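Trolten Gear Set — Assembly and Care Guide
Section 4: Preparing the Work Surface and Handling Spur Gears

Read this section before unpacking the gears. Lay a flat mat on the table first. A bare tabletop can mark the end faces, and small parts roll off it. 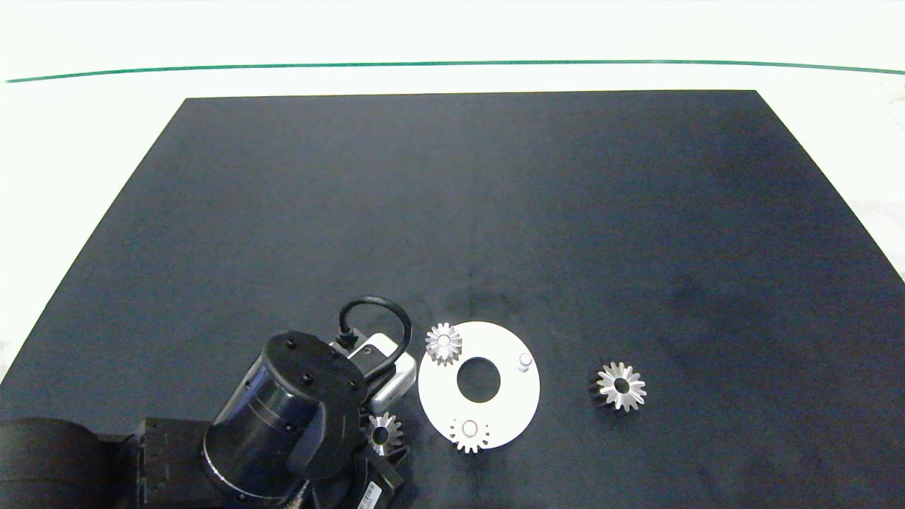
Mat on the tabletop.

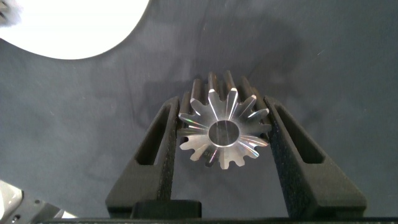

What should be done if the engraved code on a gear is too small to read?
Use a magnifier and a low side light. If the code still cannot be read, match the gear to the parts list by bore size and tooth count.

4.1 Surface
1. Wipe the tabletop and let it dry.
2. Lay the mat flat and smooth out any folds.
3. Brush the mat. Metal chips in the fabric will scratch machined faces.

4.2 Handling
1. Remove one gear at a time from the Grutgate tray.
2. Hold the gear by the teeth or the outer edge. Keep fingers off the end face and out of the bore.
3. Check each tooth for burrs. Set damaged gears aside — do not file them.
4. Wipe the bore with a lint-free cloth before fitting the shaft.

CAUTION: Tooth edges may be sharp. Wear thin gloves when cleaning between teeth.

NOTE: Rainbow colors on a machined face are caused by fine tool marks. They are not a defect and should not be polished out.

Replacement gears are ordered under part number 337. Allow 2 gears per shaft.

Revised 15 November 2020, U. Boiko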